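Jurley Hand-Held Gripper Tool: Finger and Linkage Set

The Jurley is a two-finger, hand-operated gripper for recording manipulation tasks without a robot arm. Sader supplies it assembled. This page covers the grip and linkage parts, the inspection rules that apply to them, and the handling practice Sader expects from sites that submit recordings under the Dremby task standard. The camera mount and its wiring are covered on a separate page.

Grip on narrow handles

For tools with a straight handle, Dremby calls for a side grip: one pad on each side of the handle, with the working part of the tool clear of both pads. Close the fingers until the handle no longer turns between them, then stop. Extra force does not improve the hold, and it loads the pivots.

A tool with a neck between handle and bowl is gripped below the neck. The outline pinches inward there, and pads set across a curve can walk along it when the tool is tilted.

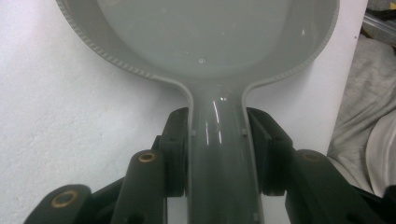
Page last changed: September 7, 2026

Molded handles often have raised edges or small tabs. Set the pads flat against the sides before lifting. If a tab lies under one pad only, release and grip again. Regripping in mid-air is not allowed in a scored recording; return the tool to the work surface first.

Glossy plastic reflects light straight back at the lens. Streaks on a handle are accepted. Glare that hides the contact between pad and handle is not, and the recording is marked for review.

Linkage

The arms are flat black plastic links with brass-colored inserts at the marked pivot holes. The plain holes in the two center brackets are for fasteners and must not be used as pivots. Do not drill out or ream an insert. Replace the link as a unit.

Rated life of a pivot set: 4000 full open-and-close cycles
Routine inspection interval: 397 cycles
Spare pivot set, storage limit: 7 years, sealed
Order reference: Sader Jurley, linkage set, complete

The cycle count is kept by the site. When a tool moves between sites its log goes with it, and a tool without a log is treated as having reached its rated life.

Fingers

Standard fingers are orange, with a matte surface, narrow at the tip and wide at the base. Surface smudges are permitted if they wipe off with a damp cloth. Cuts, flat spots and stiff areas are not. Do not clean fingers with solvent. Fingers are changed in pairs, and the new pair is logged under one entry.

Sites that use the D'Amico pad kit in place of the standard fingers must state this in the recording log. Results from the two are not pooled.

Practice for sweeping and scooping tasks

1. Use a plain, light work surface with no printed pattern. Wipe it before the session.

2. Use dry, loose items large enough to be told apart in the recording. Kidney beans are accepted. Rice and powders need written approval.

3. Place the dustpan so that its front lip meets the work surface along its full length. A lip that is lifted at one corner lets items pass under it, and the attempt is recorded as a fault of setup.

4. Keep the pile close to the lip at the start of a scoop. Dremby does not require a set shape, and heaped and spread piles are both valid. The linkage may cover part of the pile from the tool camera's point of view, provided the lip and some of the items stay visible.
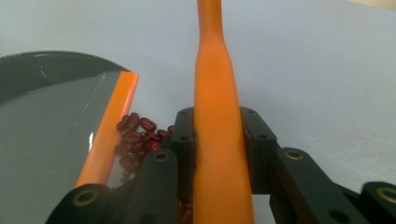
5. Do not push items with the linkage arms. Only the fingers or a held tool may touch them. Items caught in the linkage must be removed by hand with the tool set down, and the attempt is closed at that point.

6. Stop if more than 7 items leave the work surface. Log the attempt as a spill and reset.

7. Inspect the pivots for fragments before the next attempt.

Revision notes

The July revision added the rule on plain bracket holes and removed the earlier allowance for solvent cleaning. Recordings made under the earlier text remain valid and do not need to be repeated.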